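Room walk-round, glass-front workroom, Purklow building
Checked by: Levente Hegyi
Read and countersigned by: Zoltán Hegyi
Date: 2022-09-13
Form: Inell sheet 4, with comments

Comments go straight under each item. Marks used: OK, OK with comment, Fix, Not checked.

LIGHTING

Ceiling lights all working: OK
Every tube came on at the first press of the switch, and I stood under each one for a good minute listening for buzz. Silence! Anyone who sat through January in here will know what a change that is. The new starters were worth every bit of the wait.

Light covers clean and firmly seated: OK with comment
Firmly seated, yes. The one farthest from the door has a little dust along one side. Wipe it next time the ladder is in.

Light level at the table: OK
Meter read 511 lux in the middle of the table and 400 at the end nearest the door. The sheet asks for 400, so the door end passes with nothing to spare. Please don't hang anything from the ceiling at that end.

Glare: OK with comment
The lights show up in the glass as bright streaks when you look across from the table. I tried three different chairs and could read a page comfortably in all of them, so I'm passing it. If someone finds it tiring over a whole day, write it on the sheet by the door and we'll try a different blind angle.

CEILING

Panels free of stains, cracks and sagging: OK
I do love this ceiling. The shallow curve makes the place feel taller than it is, and the ribs are all still straight. I looked hardest at the corner where we had the drip over in the Hutdale rooms, same roofers, same year, and found no mark of any kind.

Ceiling-mounted fittings secure: OK
Tight to the panel, nothing hanging.

Smoke alarm test: Not checked
Belongs to the building's own test round. Zoltán to ask for a copy of their result and staple it here.

GLASS WALL AND BLINDS

Panes free of chips and cracks: OK
Went along every pane with a flashlight, low down as well as at eye height. Lovely clear glass, no chips.

Metal frames tight: OK with comment
One screw cover near the door had worked loose. Pressed it back in and it held. Have a look at it next round.

Blinds raise, lower and tilt: OK with comment
All of them move, and the tilt is smooth the whole way. One cord was hanging lower than I like. I wound it up on its hook, and it should go back there every time the blinds are moved.

Glass easy to notice for a person walking toward it: OK
With the blinds down there's no mistaking it. With them all the way up I'd want a strip at eye height, so add that to the Mühlbauer order if there's room on it.
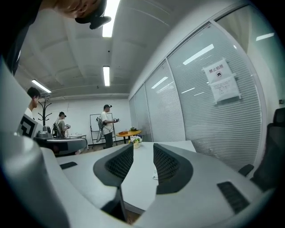
Item: glass wall, blinds and ceiling lights, with the 禁止拍照 (no photography) sign on the glass.

SIGNS AND NOTICES

No-photography sign posted and readable: OK with comment
Big dark characters with the camera symbol right underneath, and you can read it from well across the room. Great job by whoever picked the type size. My one wish is for the sheet below it, where the print is much smaller and you have to walk right up. Could we have that one again in larger type?

Signs firmly fixed: OK with comment
They're up with tape. Holding fine today, but tape dries out on glass, and I'd be happier with clear sleeves. Two sleeves, letter size, on the same order as the strip.

Exit route posted: Fix
The plan by the door still shows the old hallway. Zoltán has the new drawing. Print it, swap it, throw the old one away.

FLOOR, TABLE AND WALKWAYS

Walkway to the door clear: OK
Clear and wide. I walked it at normal speed with a box in my arms and didn't brush against a thing.

Clear width at the narrowest point: OK
155 cm, measured twice. Plenty, and a real pleasure after last year's squeeze past the filing cabinet!

Table steady, edges smooth: OK
Leaned on each corner. No rocking, no rough spots under the hand.

Cables off the floor: OK with comment
Off the floor, but one run along the wall needs another clip.

AIR AND NOISE

Room comfortable with the door shut: OK
Stayed in half an hour with the door closed and felt fine.

TO DO

Print and hang the new exit plan (Zoltán, this week)
Eye-height strip and two clear sleeves, Mühlbauer order (Levente)
Reprint the lower notice in larger type (Zoltán)
Cable clip on the wall run (Levente)
Dust the far light cover (whoever has the ladder)

Countersign note, Z. Hegyi: Agree with all of it. The new exit plan is printed and on my desk, going up this afternoon. I'd move the blind cord to Fix and put a second hook on, as I've found it hanging down before.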